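Week 4 handout: reading a fuel economy claim

Before the tutorial, read the Dillby brochure and the Derville fleet report on the unit page. Bring a calculator. Phones are fine.

1. Where the number comes from

The figure on a windscreen label is a laboratory result. The car sits on rollers, a driver follows a speed trace, and the fuel used is worked out from the exhaust. It is a decent way to compare one car with another. As a forecast of what a household will spend on petrol it is poor, and brochures use it as a forecast all the time.

Ask three things of any claim. Which cycle was used? Which trim was tested? Who paid for the test? The Dillby brochure answers the first in a footnote and skips the other two.

2. The Wundetari loop

Dillby says its people mover "travels 1,096 kilometres on a single tank". The drive was done on the Wundetari loop, which is flat, has no traffic lights and was driven with one person aboard. A people mover is bought to carry people. I would give the claim very little weight, and I'd be suspicious of any essay that quotes it without the footnote.

Work the problem below before you look at the solution sheet.

Problem A. A family drives 300 km a week, mostly to school and the shops. Using the city figure from the label, estimate weekly fuel use. Repeat with the combined figure. Which would a salesperson quote, and how far apart are the two over a year?

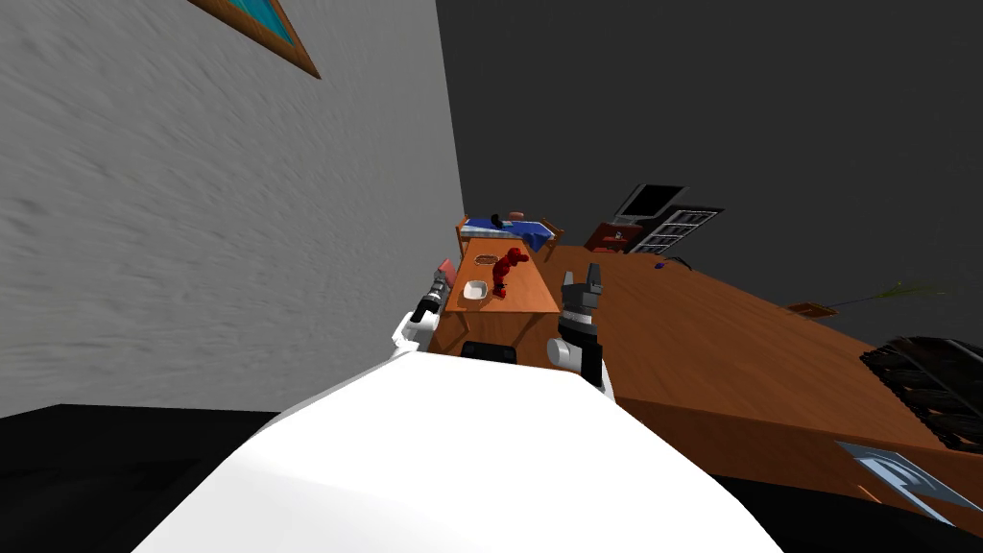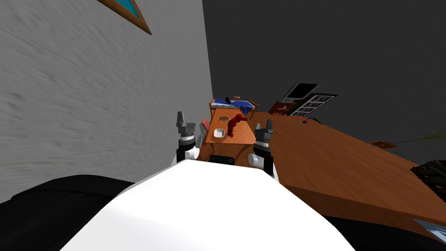 Simulated views, small wooden table ahead, a gripper on either side.

3. Fleet data is better, but not by as much as people think

The Derville report covers 227 vehicles and uses fuel card records. That beats one car on a loop. It still has holes:

Odometer readings were typed in at the pump, and some are plainly wrong.
Drivers weren't paying for their own fuel.
Vehicles with missing records were dropped, and the report doesn't say how many.
Towing isn't recorded anywhere.

The third one bothers me most. If the dropped vehicles were the hard-worked ones, the average is flattering, and we have no means of checking.

4. Payback on the hybrid

Agbenyega's worksheet puts the fuel saving for the hybrid at $700 a year. Look at the assumptions in the grey box. The fuel price is held steady for the whole period and resale value is ignored. Servicing is treated as identical for both cars, with no source given.

Problem B. Redo the worksheet with the saving cut by half. Does the hybrid still pay for itself before the loan ends? State the assumption your answer depends on most.

Marks go to the working and the stated assumptions. An answer to four decimal places from a brochure figure will lose marks.

Next week: tyre labels, and why "low rolling resistance" needs a number beside it.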